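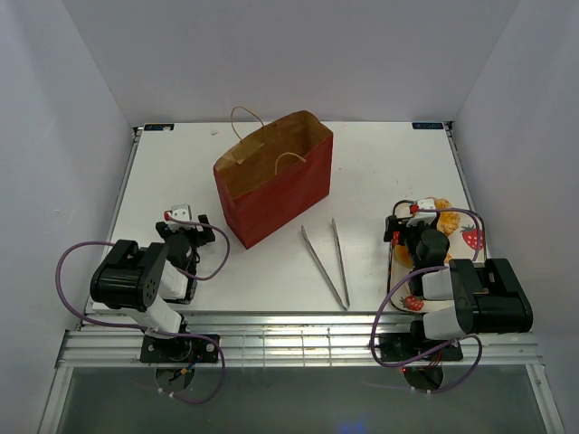

Red paper bag and a pair of metal tongs.

By the Alavum household page
2020-12-03
Last updated: July

Every winter the same advice comes round again: save your paper shopping bags, they're good for everything. I've saved mine for years and I'd put the list of things they're good for at two. The rest is wishful thinking.

Ripening fruit is one. Pears and avocados do come along faster in a closed paper bag. Adding a banana helps a little. Adding an apple, a slice of bread and a spoon of rice, as one tip sheet from Grustirar had it, gets you a bag with rice in it.

The other is plain storage for onions and potatoes, in separate bags, tops open, somewhere dark. I kept 17 onions that way from July on and lost a few to sprouting. The ones in a bowl on the counter did worse, but the counter is also next to the stove, so I wouldn't swear to it.

Now the bad ones. Do not put a shopping bag in the oven or microwave, whatever your aunt did with the turkey. Inks and glue aren't made for it. Don't drain fried food on the printed side either. And I don't believe the claim that a bag of charcoal "pulls" smells from a closet. I hung 200 grams in mine and all I got was black dust on a coat.

As for carrying, handles give out before the bottom does. Kumis sells a clip that's meant to fix this. It spreads the load over more paper, fine, but so does putting your hand underneath.
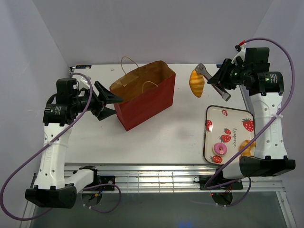
Leclerc wrote in to say I'm too hard on the closet trick, and that 600 grams in an open dish on the floor cleared up a musty smell in a hall cupboard over one summer. Maybe so. Leclerc also mentions leaving the cupboard door open the whole time, and I'd like to see it tried with the door open and no charcoal.

If you must keep a stack of bags, fold them flat and stand them in one bag. When that one is full, recycle the next. Grease-stained ones go in the compost if your town takes them, and check first about handles.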